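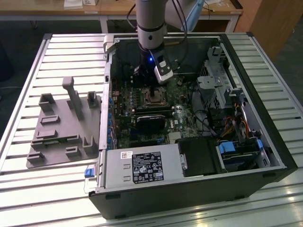 Why give a whole chapter to test screenings, one reader of the last edition wrote, when any decent director already knows how the film should end? It is a fair question, and most decent directors would be glad to have it framed.

Chapter 10
The Preview Audience

Mon 20 May
By Dinesh Pathak

A test screening is a simple affair. A studio borrows a theater in a town where few people work in movies, fills it with strangers, and shows them a film with half the music missing. Afterward the strangers get a card and a very short pencil. They are asked which characters they liked, which scenes dragged, and whether they would tell a friend to go. Then everyone who made the film stands at the back of the lobby pretending to be somebody else.

Take the case we will follow through this chapter. Haloddale was a quiet drama about two sisters who inherit a ferry. It was shown in September at the Bristwood, a theater with more than 100 seats and one working armrest per couple. Brenow, the company paying for it, wanted a score of 70 or better. It got 54. The card comments included "too much water" and, from a viewer who had plainly enjoyed the evening, "where was the dog?"

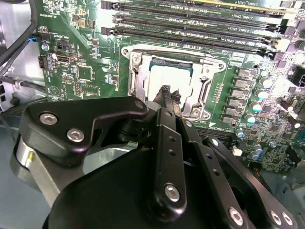 There was no dog. Over the next month the editor cut a funeral, moved the storm to the first act, and wrote three versions of a last scene in which the sisters spoke to each other. A dog was discussed at length. The director said no to the dog and yes to nearly everything else – a common bargain, and one we will see again when we get to the notes from Brenow.

Keep two things in mind as you read. First, a score measures how a room felt at 9:40 on one night, after a long line for parking. Second, people are good at noticing that they were bored and much worse at saying why. A viewer who blames the ending may have drifted off in the middle, and the repair belongs there.

We start with the card itself: who writes the questions, what order they come in, and how a loaded word on line one can spoil the answers on line six. Before going on, look up a film you disliked and write down the minute at which you gave up on it.

Contact the publisher | All rights reserved | Back to top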